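Mirkwood Serial Drama: Progress Report to Vekmont Fund
Reporting period ending October
Prepared by Zohreh Shahbazi, production lead

Scripts
The scripts for season 2 are locked. The Lorkum storyline now closes in the finale, as agreed at the last review. The Vahidi character moves from a guest part to a regular part, and the change is covered by the existing cast budget.

Animation
Layout is complete for 28 scenes. Voice recording is finished apart from pickups for the finale. Lip sync on the tavern dialogue was returned by the director and is being redone. This work does not affect the delivery date for the opening episode.

Rendering
Render capacity was raised to 200 nodes in October. Failed jobs are now restarted automatically overnight. Two causes of failure remain open: memory use in crowd shots and missing texture paths in older files. 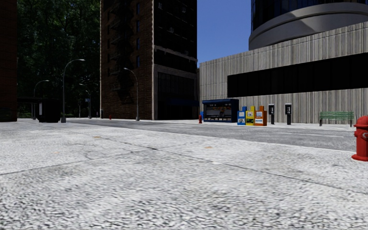
Set building for the present-day episodes follows the asset list approved with the scripts. Interiors are being built first. Street exteriors are held to a fixed level of ground detail, with seams and hairline cracks in the concrete pavement and street fittings such as the red fire hydrant modeled as separate assets. Material names follow the season 1 convention.

Budget
Spending is within the approved plan. An amount of 500 was moved from travel to sound editing.

Next period
Finish finale pickups
Close both render faults
Deliver the opening episode for fund review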